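Ornport Household Electricity Readings

Data card, second release

Summary

This dataset holds hourly electricity readings from homes in the town of Ornport. It was put together to study how much power homes draw when most things in them are switched off or on standby. Each home is one row in the homes table and has its own file of readings.

The release covers 1,425 homes. The first release had fewer, and its home numbers do not match the ones used now. If you have code written for the first release, use the lookup file in the extras folder.

What is in the folder

homes.csv - one row per home, with floor area, type of heating and number of people
readings/ - one file per home, named by home number
plugs.csv - readings from single outlets, for the homes that agreed to this
extras/ - the lookup file, the survey form and a list of known gaps

Columns in the reading files

time - start of the hour, local time, no change made for daylight saving
kwh - energy used in that hour
flag - 0 for a normal reading, 1 for a filled gap, 2 for a reading we do not trust

Blank values in kwh mean the meter sent nothing and the gap was too long to fill. Gaps of up to 2 hours were filled with a straight line between the readings on either side. Longer gaps were left alone.

Outlet readings

The plugs table covers 59 homes. Each of them got a Narkik plug meter, which sits between the wall outlet and whatever is plugged in. Where a power strip was in use, the meter measured the whole strip, so a single row can stand for a TV, a game console and a phone charger together. The column "shared" is 1 in those cases. Do not read these rows as the draw of one device.

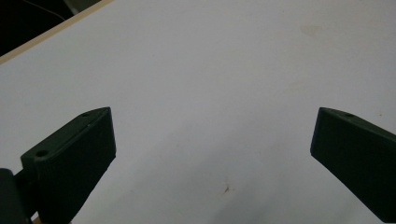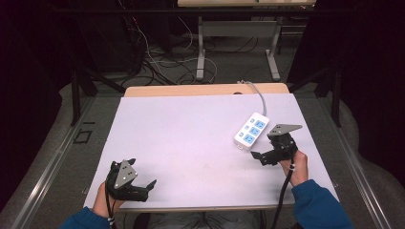
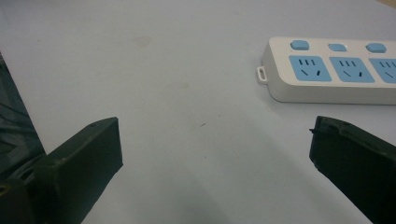 How homes were chosen

Letters went to 1,580 addresses picked from the town's list of electric accounts. Homes with solar panels were left out, as were homes empty for more than a month at a time. The rest of the drop came from people who moved or changed their minds.

Older apartment blocks in the Flamireck district are underrepresented. Their meters are in shared basements and could not be read by the hour. Anyone comparing districts should leave Flamireck out or weight it.

Known problems

- Readings from late March are thin. The server that collected them was down for part of the month.
- Floor area was reported by the residents. Some gave it in square meters and we converted what we could spot.
- Homes with electric water heaters on a night timer show a sharp rise at 1 a.m. - these are real and are not flagged.

Privacy

Addresses and account numbers were removed. Home numbers were assigned at random. Please do not try to match homes to streets.

Changes and contact

Corrections are collected in April and go into the next release. Send them to the Ortuño data desk with the home number and the hour in question.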